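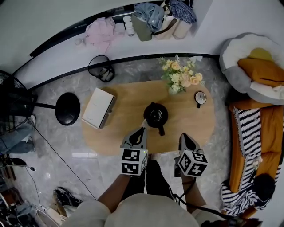
Tea-table trials: the Markex and Flondach hand-held grippers

Welcome back to the Mokbridge workshop pages, and thank you to everyone who wrote in after the last gallery asking how the two sets of hand-held grippers compare. We spent a good part of October finding out, and I have to say it was a very pleasant way to pass the time! The idea was simple enough – take ordinary things you would find on a table at home, a kettle and a cup among them, and go through the same little jobs with each pair until our arms complained.

We logged 3358 attempts in all, and kept 2720 of them once the muddled starts and the dropped lids had been taken out. Each session ran for 25 minutes, which is plenty when you are holding your elbows up (I would not go any longer, whatever your colleagues tell you). The Flondach pair is the lighter of the two and kinder to the wrists, while the Markex jaws close more squarely and were my favourite for handles. Lids were another matter, and I'm afraid I changed my mind about those nearly every afternoon.

The marker cubes were set up following the Ververidis notes, and they did want a bit of patience. Tighten the mount before you calibrate and again afterwards, and do check your cable for slack before you reach across to the far side – I have tugged my own elbow backwards more than once!
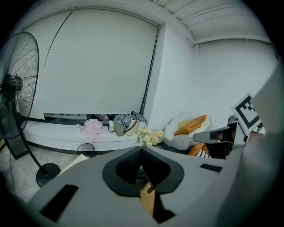 Looking out over the gripper towards the window ledge, with one of the square markers on the right.

More to come once we have gone through the wrist angles properly. The next round will be cutlery and folded cloths, both pairs again, and I am already a little nervous about the teaspoons. If you have tried either make at home or in your own workshop, please do drop us a line.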